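The Little Paper That Kept Printing

The morning edition of the Callum Ledger comes to four pages, folded once, and people in this border town will stand in the rain for it. I stood with them on a Saturday last July and I have rarely had a better time waiting in line. Everyone was arguing! The bridge closure, the new mayor, whether the customs office would ever open its second window again.

The Ledger was shut down by provincial order in the spring of the disputed vote. Its website went dark on the same afternoon, and two of its reporters were held for 32 days without charge. What happened next is why I came. Toshiko Nishimura, the editor, packed the subscriber list into a shoulder bag, crossed the river to Volurwood and had an issue out within the week.

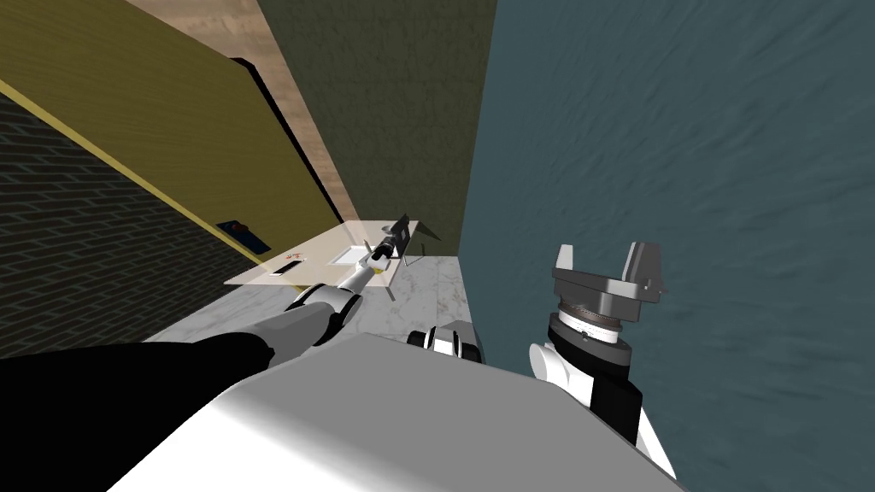 She did it on a borrowed press in the back of a seed store on Pelletier Street. The first run was 119 copies. "We ran out before lunch, and I was thrilled and also furious," she told me, laughing, "so we made more." By the end of that summer the print run had reached 1342, and most of those copies were going back over the bridge in grocery bags, under car seats, once inside a tuba case.

The old paper had been careful, even sleepy. The exile edition was alive from the first page, full of names and dates and court transcripts copied out by hand in the public gallery.

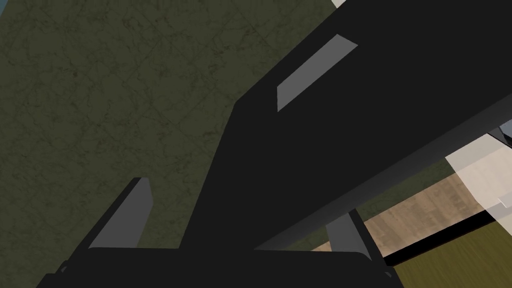
The censors still had some pull on the far bank, and local printers who carried Ledger pages were told to remove anything on the Tevito detentions. Nishimura's answer was wonderful. She let the stories go and ran a mark in their place, a tilted gray panel on solid black, very much like the panel on the big black arm shown with this article. Readers caught on right away. They clipped the marks and taped them in shop windows, and on one block I walked, the bakery, the shoe repair place and the dentist all had one.

The order against the paper was lifted after seven months, on appeal, in a ruling only a page and a half long. The Tevito detainees are out, although two of them still have to report to the police every Monday.

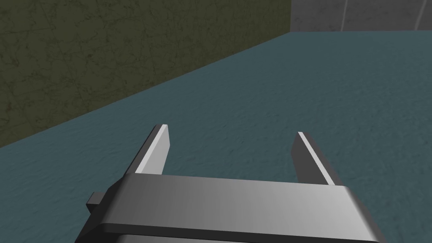 Volume 32, Issue 7

Nishimura moved the newsroom home that same week, but she has kept the room behind the seed store and pays the rent on it herself. A young staff works there now on the Volurwood pages, covering the river towns that never had a paper of their own. I sat in on their Thursday meeting and came away with a notebook full of story ideas that I would love to steal. The next big one is about the ferry contract, and they expect to print it before the council votes.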